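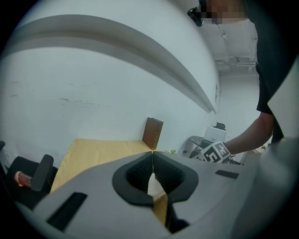 Building a hand-held gripper in a shared workshop

Project report by Gadisa Tilahun
Project name: Sesero

Where the idea came from

I should start by saying that I had never built anything with a moving finger in it before this project, and that my first plan was a small wheeled cart for carrying tools. I spent most of November drawing that cart. Then I tried picking things up with a pair of kitchen tongs one evening and got completely absorbed in how much your own hand does without you thinking about it (turning a little, easing off, nudging a thing upright before you close on it), and the cart went into a drawer. My tutor was very kind about the change of subject, although I did have to write the proposal out again.

The aim became this: make a gripper that a person holds and works by hand, with a wide-angle camera looking out over the fingers, so that each pick-up is recorded from the tool's own point of view. Later on the same fingers should fit on a small arm, and the recordings should help that arm to copy the movement.

Where it was built

The work was shared between my bedroom desk and the Wotatham workshop, where members pay by the month and can leave a box on the shelves. I did the cutting, soldering and messy glueing at Wotatham and the fiddly writing of code at home. I had not allowed for how long it takes to carry a half-built gripper back and forth on a bus, wrapped in a jumper, and I would ask for a bigger box next time!

The fingers

There were 3 versions of the fingers. The first pair was stiff and flat, and it held a matchbox very well and almost nothing else. Anything round shot out sideways. The second pair was softer, but I made it too long, so the tips crossed over each other when I squeezed and then stuck there until I pulled them apart.

The pair I kept is black, curved on the outside and ridged on the inside. The tips come together in a point, and below them the two fingers part again to leave an opening shaped like a teardrop. I didn't plan the opening as carefully as I would like to claim. It came from rounding off the inside corners where the second pair had kept splitting, and I was very pleased to find I could look through it and see a bit of the table.

The body

The body is grey and rather broad. Looking back I made it bigger than it needed to be, and it takes up a great deal of the camera's view along the bottom. When the gripper is held low, much of the table near you disappears behind it. I tried tilting the camera up to get round this and ended up with lovely recordings of wall and ceiling, with the fingertips only just in them, so the tilt went back to where it was.

Knowing where the gripper is

A recording is much less use if you can't tell where the tool was at the time. For this I used a white cube with black square patterns on its faces. A second camera finds the patterns and works out the position from them. This part took me longest, mainly through my own fault. I had measured the cube over the glue seams, and every position came out slightly wrong in the same direction. I was ready to blame the code for days before I picked up a ruler.

The small motor board came from a kit by Altell that I already had. It is only there for the arm stage and does nothing while the gripper is in the hand.

Trying it out

I made 14 practice sessions, most of them with ordinary things from the house and the workshop. A hardcover book standing on its end is a very good test, and I would recommend it to anyone doing the same sort of project, as you have to come at it squarely or it goes over. In all I kept 1,757 short clips. Sorting them was dull work, and I did it with the radio on.

What is left to do

The arm stage is only partly finished. The fingers fit on it and open and close on command, but I haven't yet fed it any of the recordings. I also want to make the body narrower and move the cable, which still catches on my sleeve. The drawings for the third pair of fingers are in the Sesero folder on the workshop computer, and other members are welcome to copy them.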